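Filzbuchstaben auf schwarzem Stoff befestigen, ohne dass Kleberflecken bleiben?

Frage gestellt am 7. November 2021 in: Basteln und Dekoration

Guten Tag zusammen,
ich nähe und bastle für unsere Kindergruppe eine Dekoration für das Fest im Dezember. Der Hintergrund ist ein schwarzer, matter Stoff, den ich über eine runde Form spanne. Darauf sollen bunte Buchstaben kommen, in Rosa, Orange, Gelb und Hellblau. Eine Reihe soll der Rundung folgen, darüber noch eine zweite.

Auf einem Probestück habe ich den Bastelkleber von Pratance genommen. Die Buchstaben halten, aber am Rand sieht man einen hellen, glänzenden Streifen, und auf Schwarz fällt das sehr auf. Außerdem macht der Stoff in der Mitte quer laufende Falten, wenn ich an den Seiten stärker ziehe. Ich möchte den Stoff nach dem Fest wieder benutzen können.
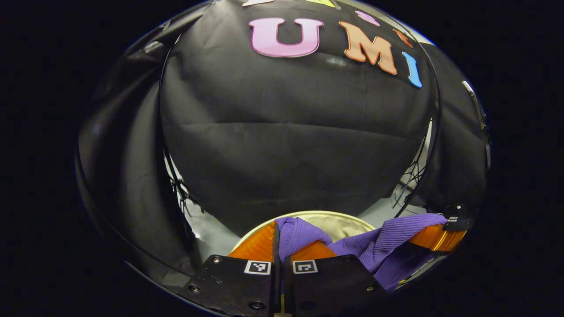
Meine Fragen sind also: Welcher Kleber ist für Filz auf dunklem Stoff geeignet, oder soll ich besser nähen? Und in welcher Reihenfolge macht man es, zuerst spannen oder zuerst die Buchstaben befestigen? Ich habe beides im Kleinen versucht und bin mit keinem Ergebnis zufrieden.

Vielen Dank im Voraus für jede Hilfe.

3 Antworten

Antwort 1 (als hilfreich markiert)
Wenn Sie den Stoff wieder benutzen möchten, würde ich nicht kleben. Nehmen Sie dünnes Nähgarn in der Farbe des Buchstabens und machen Sie nur wenige kleine Stiche, beim M zum Beispiel an den Enden und in der Mitte. Später kann man die Stiche mit einer kleinen Schere auftrennen, und der Stoff bleibt sauber.
Zur Reihenfolge: zuerst spannen, dann die Buchstaben mit Stecknadeln auflegen und aus zwei Metern Entfernung anschauen. Auf einer Rundung steht ein Buchstabe schnell schief, auch wenn er auf dem Tisch gerade war. Die schmalen wie das I biegen sich am meisten mit. Danach nimmt man den Stoff ab und näht.
Die Querfalten kommen meistens davon, dass man seitlich zieht und oben und unten zu wenig. Den Stoff vorher von links bügeln, nicht zu heiß.

Antwort 2
Heißkleber geht immer.

Antwort 3
Bei Heißkleber wäre ich vorsichtig, er drückt sich bei dünnem Filz durch und man bekommt ihn schlecht wieder ab. Ich habe gute Erfahrung mit dem doppelseitigen Textilband von Jindura gemacht, die Rolle hat bei mir für eine ganze Wand gereicht. Man schneidet es etwas kleiner als den Buchstaben, dann sieht man keinen Rand. Für Moosgummi hält es leider weniger gut, dort löst sich nach einigen Tagen eine Ecke. Bitte zuerst an einer Stelle probieren, die man später nicht sieht.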